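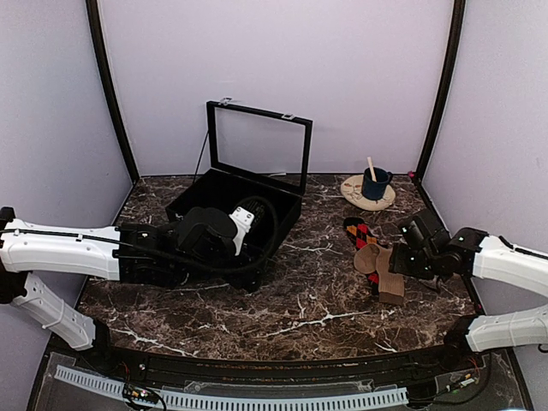
Ticket 322 - Second two-arm station, budget hold
Opened by: Ilse Hagedorn, Stestthorpe
Status: waiting on purchasing
Vendor: Trikonstead

12 Jan 2022, first entry
Purchasing wants to know why the quote for station two is 4,000 over the one for station one. Went through it line by line. The arms cost the same. The difference is spare grippers, cables and a line called "site readiness," which Trikonstead has yet to define.

Entry 2
Asked Trikonstead to define it. They sent a brochure.

Entry 3
Ogbonna asked if we could save money by dropping the second arm. The sock and box work is planned for two, one reaching in from each side, so no. Also asked if we could drop the marble top. Possibly. Priced a plain one and it saves 155. Left the line open.

Entry 4
Cable runs. Both arms carry a cable along the top of the upper link, and I want replacements for each on the shelf before we sign. Lead time is 60 days, a long time to look at a parked robot. Added two to the order.

Entry 5
Mimulau offered a lower price on spare grippers - fit not confirmed. Asked for a drawing of the wrist mount. No drawing so far, but I am now on their mailing list.

Entry 6
"Site readiness" is a man who visits and checks for an outlet. We have an outlet. Line struck, revised quote requested, ticket stays open until it arrives.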